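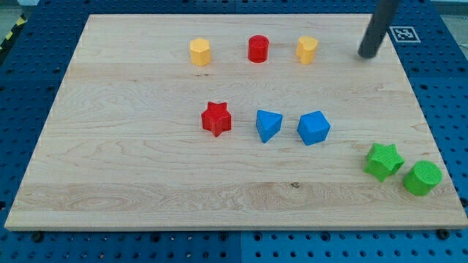 Plastic shape blocks on a maple board at the Drindham test bench.

Drindham releases Breltora 6, and says what it will not do

7 May 2026 – Drindham today released Breltora 6, its planning software for tabletop arms. The company makes no claim that the arm "understands" instructions.

In trials that ended in February, Breltora attempted 269 typed commands of the kind "push the red star towards the blue cube". It completed 175. Most failures came when two blocks sat close together and the planner treated them as one.

"We have all watched demos where everything works, and I don't trust them, ours included," said Gunnlaugur Hviid, head of planning. "Give it a table it has never met and expect a worse score."

Shigeru Tamura of Eskildsen, which ran the trials, said he would wait for results from a second site before recommending the software to anyone.

Breltora 6 replans 10 times a second. Failure logs are included with the download.

Press contact: Drindham press office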